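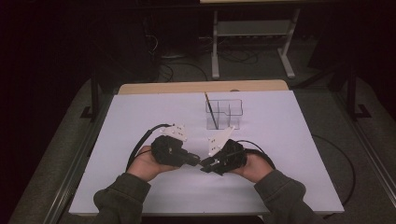
Workshop tips for the robot club, spring term

These tips are for new members of the Brinda team. Most of them come from mistakes we made last year, before the competition in April. Please read them before your first Tuesday.

Cables first. Before you pick up a gripper, look where its cable goes. It should leave from the back and have enough slack for your whole reach. If two people work at the same table, agree who stands on which side and stay there.

Both hands in practice. When you train for the sorting task, start slowly with the two tools close together, then open your arms. We recorded 3,473 practice runs last year and threw away 1,487 of them, mostly from the first weeks, when everybody was too fast.

Finger pads. Change the pads early. A worn pad still holds a big cube, so you don't notice the problem until you try a pencil or a thin card. Look at the inner side of both fingers before each session. If the strip has ragged edges with small bits sticking out, like on the left finger here, take it off and put on a new one. Clean the finger with a dry cloth first and press the new pad for one minute.

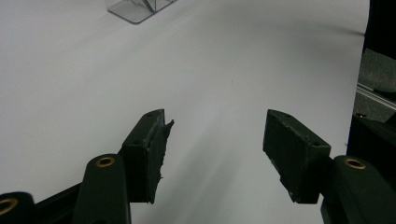
Joints and bushings need less care than people think. Bent Kvaran, our teacher, allows no oil on them, and after one season with oil I agree with him — it collects dust and then it travels to the pads. Wipe the brass rings near the ends of the linkage arms with a cotton stick and leave them alone. If a joint feels stiff, write it in the Plornia notebook and tell Bent.

Screws. Use the short hand driver. The electric one has already damaged 14 finger plates.

Sandpaper. For printed parts finish with 600 grit, by hand, away from the table where we work with the grippers.

Small parts. Keep them in a clear box with compartments, so you see at once what is missing. Put it at the far side of the board, where your elbows don't reach.

At the end, hang up the cables in wide loops. Never wind them around the tool. The key to the Bovis cabinet goes back to the office before 6 p.m.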